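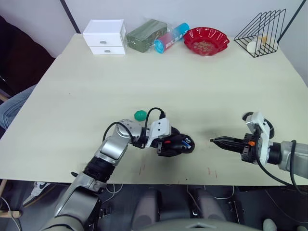

Small white two-drawer cabinet with silver knobs, on a cream tabletop.

Apps > Household > Pumcombe

Pumcombe for phone and tablet

Pumcombe is a home inventory app from Mendes. You photograph what you own, give each item a name and a room, and the app keeps the list. It works without a connection and syncs when you are next online.

The free version holds 160 items. Pumcombe Plus removes the limit and adds shared lists, so up to 3 people can edit the same household. Plus is bought once inside the app and carries over if you change phones on the same account.

Version 327 was released on 12/16/22. Changes:

Search now covers notes as well as item names
Lists export to CSV or PDF
Start-up is quicker on older handsets — the item list loads first and the photos follow
Fixed a fault where renamed rooms went back to their old names after a sync

The download is some 20 MB. Photos are stored on the device unless you turn on backup, and backup is off by default. Receipts can be attached to an item as a photo or a PDF.

If you use Gisham for barcodes, Pumcombe will read its saved scans. Go to Settings, then Import, and pick the Gisham file. Lists from Cutitex can be brought in the same way, but room names are not kept and will need adding again.

The old tablet-only edition stopped getting updates in May. Existing lists open in the current app — export a copy before you move over.

Contact Mendes support | © Mendes 2022 | Back to top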